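Good practice for recording teleop demos: what rules do you all follow?

Norkness Makers Forum > Robotics > Rules and good practice

norkbench_tam
Hi all, I've been handed the job of writing the house rules for our little manipulation bench and I'm a bit over my head. We have one arm with a two-finger gripper, a handful of drawers and lids for it to open, and a bunch of people who take turns driving it by hand so we can record demonstrations. Right now everybody does it their own way. One person starts with the drawer shut, the next one starts with it half open, somebody else stops recording the second the handle moves. We've got 452 episodes on disk and I'd guess a good chunk of them don't match each other at all.

What do you put in writing? I'm mostly after rules for the recording itself, but safety stuff is welcome too. I've seen people mention the Lutar checklist but the copy I found was two pages of definitions and then it just stopped. Also, do you throw out bad episodes or keep them with a label? We fight about this one every November when the disk fills up.

gridlock_pete
Just film it and sort it out later, that's what we did. Disk is cheap. Only rule we have is don't stick your hand in while it's moving.

fondevon_user
Oh boy, I'd push back on "sort it out later" a little, because I was the one who had to do the sorting! We had 2,000 episodes at Fondevon before anyone wrote a rule down, and it ate most of my summer. So here's what we ended up with, take whatever helps.

Write the start and the end of each task as a sentence that two people would read the same way. Ours for the drawer used to say "open the drawer" and that was the whole thing. Now it says: starts fully closed, gripper clear of the handle, ends when the drawer is out to the tape mark and the gripper has let go and backed off. The letting go part matters a ton. We had people hitting stop with the fingers still closed on the bar, and then the policy would open the drawer beautifully and sit there holding it forever.

Next, keep the inside of the drawer the same for a whole batch. Empty means empty. If you want stuff in there, make that its own task with its own name and don't mix them. Same goes for the table around it, although we do shift the cabinet a bit between batches on purpose, and whoever moves it writes it in the log.

On safety, the short version: one driver and one spotter, spotter has the stop button in hand (in hand, not on the shelf), and nobody reaches past the front of the table until the arm is parked. We cap a driver's turn at 8 minutes, then swap. People get sloppy way before they feel tired, me included. Check the cable at the wrist before each session too, and run the arm slowly through its whole reach once to see that nothing snags or pulls tight.

For grasping handles, we ask for the middle of the bar every time unless the task says otherwise. If you grab one end, a cheap drawer will twist in its runners and bind, and then the driver yanks, and now you've recorded a yank.

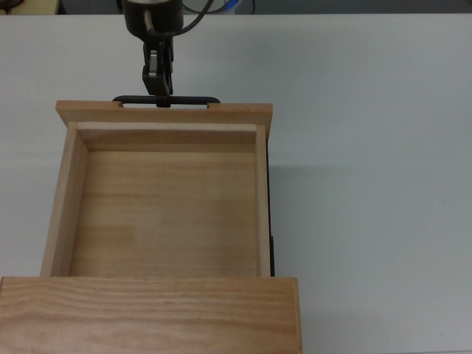 We also say pull straight and pull slow, and if it sticks, stop and mark the episode as failed. Don't save it by wiggling. I know wiggling works. The trouble is you'll get some people who wiggle and some who don't, and it's a pain to find those later.

As for your November fight, we keep the bad ones and label them. Three tags: good, failed, junk. Failed means the driver tried properly and it didn't work out, junk means wrong start position or someone bumped the table. Junk gets deleted after 2 weeks, failed stays. The driver picks the tag right then, before the next episode starts, and the spotter has to agree. If they can't agree it's junk, move on, it's one episode.

norkbench_tam
This is super useful, thank you! Stealing the three tags and the letting go rule today. Did you write the tape mark distance into the rules or just leave it as "the mark"?

fondevon_user
Just "the mark", and a line saying who's allowed to move the tape. The Ramadan cabinets we bought later had a shorter drawer so a fixed distance would've been wrong for those anyway. Put the date on the tape with a marker when you stick it down, ours peels off every couple of months.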